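Category: Drinks / Whiskey & Spirits / Threads
03/04/2024 | by Mansa Frimpong
Last updated: 4 hours ago

I have now entered the Edwood single barrel lottery five years running. My record is perfect. I have won the right to buy no bottles at all, and each January I get a very gracious email telling me so.

For those who have a healthier hobby: Edwood is a rye. It comes out once a year. You give a shop your name and phone number and they draw names, and if yours comes up you get to pay them $100 for a bottle. That's the prize. The prize is a bill.

This year my store had 469 entries for 4 bottles. I know this because it was written on the whiteboard by the register, next to a smiley face.

I did the math in the parking lot and then wished I'd gone to the dentist instead, where at least they hand you a toothbrush on the way out.

My friend Cecilia Yakubu entered once. Once! She doesn't drink rye. She was in there buying tonic water and the guy asked if she wanted to put her name in. You know where this is going.

She called to ask if it was "the one you're always on about." I said it might be. She said she was thinking of using it in a marinade. I had to sit down on the stairs for a minute.

Anyway, she's a good person and she let me come over and try it before the pork did. 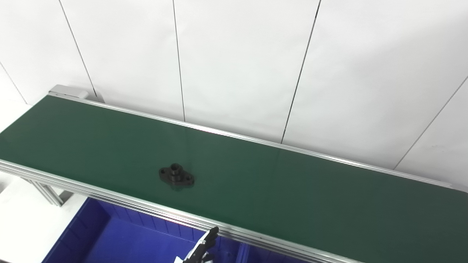 Mansa Frimpong

So, the rye. It's good. It's quite good. Baked apple on the nose, a lot of black pepper, some of that dill pickle thing rye does when it's young or wants you to think it's young. It's 96 proof and drinks like less.

Is it five years of emails good? I went back and forth on this over two pours and a bowl of pretzels. I'd call it forty-five dollars good. Fifty if you've had a decent day.

Cecilia poured us each a blind glass after that, because she enjoys watching me suffer. One was the Edwood. One was Trido Bottled in Bond, which sits on the second shelf at every grocery store in my county and has never needed a lottery in its life.

I gave a short speech about the left glass. Long finish, real structure, you can tell somebody took their time. I may have used the word "cathedral."

Left glass was the Trido.

She has told four people about this so far, including my brother, who has started saying "cathedral" when he opens a can of beer.

A few people will reply that the Edwood needs time to open up. I gave it forty minutes. I've had shorter relationships. It did get a bit sweeter, and the dill calmed down, and I still reached for the other glass.

Others will ask about Furtado, because someone always asks about Furtado. Yes, the port finish is nice. No, I can't find it either. My guy says there's a case coming. My guy has been saying that for as long as I've had a guy.

And please stop sending me the resale listings. I've seen them. A man two towns over wants five times the sticker for an Edwood with a torn label, and the listing says "no lowballs, I know what I have." I also know what he has, sir. I've had it with pretzels.

If you want something to drink tonight with no paperwork: Trido if you like spice, or Plurnbridge small batch if you want it softer. Plurnbridge is a bourbon with a bunch of rye in it and makes a very fine Manhattan. Skip the cherry juice, use the actual cherry.

The marinade went ahead, by the way. Half a cup of Edwood, brown sugar, soy, garlic, overnight in the fridge. I objected on moral grounds and had seconds.

Cecilia says I can have what's left in the bottle - there's a third of it or so - if I help her move a dresser. It's an upstairs dresser. I've said yes.

I have also filled out the form for next year's drawing. Phone number and everything. I put Cecilia down too.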